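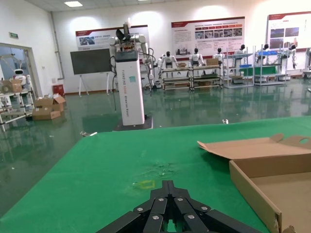
Talk notes - packing bench session, Cirnuddale
May 2, 2018. 11 slides, keep it moving

Slide 1
Hello, thanks for having me, thanks Colin Haworth for the room and the projector cable. Say who I am. Pack benches at Pickering, then Clatano, now mostly training other people's crews.
Ask for hands up - who packs every day? Who packs only when someone's away? Talk to the second lot.

Slide 2 - the bench
Green mat on the table. Cheap, easy on the wrists, cardboard slides on it without skating off.
Mats wear. Scuffed patch where the colour goes speckly - fine, leave it. Lifting or curling at the corner, swap it. Don't tape it down!! (tell the Clatano tape story if they're awake, skip if not)
Small yellow rectangle marked on the mat. I like a mark on a bench. Pick one meaning for it and write it on the wall. At Pickering ours meant "box starts here". Two shifts with two meanings = mess.

Slide 3 - the box
Shallow tan carton, lid folded right back. Right back, not half. Half-open lid drops on your knuckles or on the goods.
Look inside before anything goes in. Should be empty, should be clean.
Check the corners. Little torn bit of cardboard hanging at the lower right corner of this one. Is it a reject? Ask the room, wait for answers, dont rush to fill the gap.
My rule - a loose scrap, pull it off and carry on. If the tear runs into a fold, flatten the box and get another.

Slide 4 - tabs and holes
Cut-out tab and a round hole in the lid. People tear these on the first close. Thumb flat, push near the fold, then let go.
Pass the Atik sample cartons round now. NOT earlier, last time they fiddled with them all through the intro.

Slide 5 - floor
Glossy green floor, looks lovely, shows everything. Good. You want it to show everything.
Small white scrap on the floor just past the mat. One bit is nothing. But pick it up when you see it, end of shift is too late.
Sweep numbers from the March trial, Pickering - 110 cartons a shift, 62 scraps on the floor before we put a bin at the bench end. 11 after. Same crew, same cartons. Pause here.

Slide 6 - keep the way round it clear
Anything standing on the floor near a bench, walk the route with a full carton in your arms before you decide its fine where it is. You can't see your feet. Fulgencio Cárdenas has the bruise to prove it (he's ok with me saying this, checked)

Slides 7 and 8
Skip if past the half hour. Label placement, covered in the handout anyway, page 66 of the big binder for anyone who has it.

Slide 9 - practice
Pairs. One opens, one checks, swap. Lid back, look in, corners, tab. Out loud, feels silly, do it anyway.
Walk round. Watch for people holding the box by the lid flap. Always someone.

Slide 10 - questions
Likely ones:
- can we use a blue mat? yes
- who buys the bins? ask Colin
- do we have to reuse torn cartons? see slide 3, go back to it if needed

Slide 11
Handouts by the door. Get the Atik samples BACK, count them into the bag. Lights, projector off, key to Colin before I go to the carpark.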